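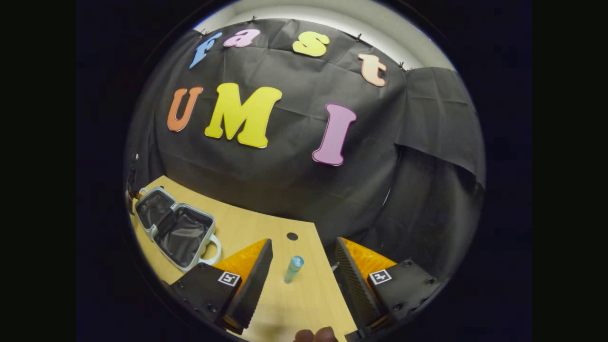 Foam letters attached to a black cloth backdrop, which is clipped along its upper edge.

A cloth backdrop is a length of fabric hung behind a person, table or display to hide the wall and give a plain background. It is used in photography, in classrooms, at trade fairs and at small events. Black is a common color, as it reflects little light and makes brightly colored objects in front of it easier to see. Cloth backdrops are often decorated with cut-out letters that spell a name, a greeting or the title of a project.

Materials

The fabrics most often used are cotton muslin, polyester, felt and velvet. Muslin is cheap and light but creases easily when folded. Polyester creases less and can be washed at home, though thin grades let light through. Velvet absorbs the most light and costs the most. Felt does not fray when cut and can be used without a hem. Weight is given in grams per square meter, and a cloth of 200 grams or more is usually opaque enough for a white wall behind it not to show.

Hanging

A backdrop may be hung from a crossbar on two stands, from a curtain rail, or from a cord stretched between hooks. Small spring clips along the top edge hold the cloth in place. With few clips the cloth sags between them and long folds form. Adding clips and pulling the fabric sideways removes most of these, and weights at the bottom corners take out more. When one piece is too narrow, a second is hung beside it, usually with an overlap.

Creases from storage can be removed with a steamer. Rolling the cloth on a tube prevents them.

Letters

Letters for backdrops are cut from foam sheet, cardboard or felt. Foam is light enough to be held by pins, double-sided tape or hook-and-loop dots. Tape sticks poorly to loose-woven cotton and better to smooth polyester. Upper and lower case are sometimes combined, with a smaller line of lowercase above a larger line of capitals. Letters fixed to a loosely hung cloth tend to tilt as the fabric settles, and a straight row is easier to set after the cloth has been stretched.

Pastel and bright shades such as yellow, pink, orange and light blue are popular on black. Dark blue, brown and purple are harder to read at a distance.

Sizing

Sign makers use several rules for letter height. The Plutley guide, written by Balakrishnan Bhat for school displays, recommends 6 inches for a classroom and larger letters for a hall. It also advises leaving a gap of one letter stroke between neighboring letters.

See also: Banner; Muslin; Pipe and drape; Tabletop display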